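3.2 Gathering the demonstrations

We should say at the outset that we came to the snack counter setting rather slowly. Our first plan, which Fotini Deligiannis and Vratislav Holub had drawn up in January, called for plain blocks and cups, and we are fond of blocks and cups (they never wilt!). But the policy we hoped to train, which we call Ladska, was meant to cope with the sort of table people really buy lunch from, where soft things sit next to shiny things and there is hardly any spare room. So we filled the table up, and we kept it that way for all 46 sessions.

Each demonstration was recorded by a person guiding both arms from the Rasow control station, with a short spoken instruction saved alongside the joint readings and the camera views. Kylie Sutcliffe and Noemi Kapoor did most of the guiding, and they were wonderfully patient about it.
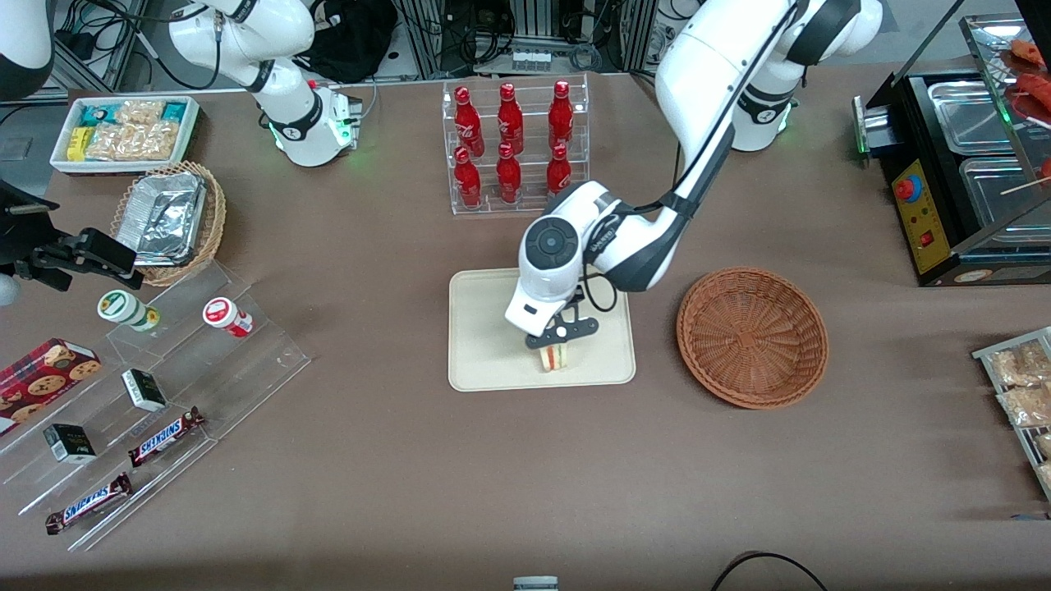 Figure 3. Two-arm workspace for the snack counter tasks, with the left gripper lowered onto a sandwich on the beige tray.

Soft food gave us the most to think about. A bottle forgives a firm grip and a sandwich does not, and our guides soon found that they closed the fingers much more slowly when bread was involved. We decided to leave those slow closings exactly as they were, even though an earlier version of our cleaning script trimmed them as idle time. Of the 40 demonstrations we set aside for a second look, 17 had lost part of the grasp to that trimming, and we restored them all from the raw logs.

We also asked the guides to keep their mistakes. If a grasp slipped and the person tried again, the whole attempt stayed in the set with a "retry" label, and the label marks the moment when the second approach begins. Section 4.1 compares training with and without these retries.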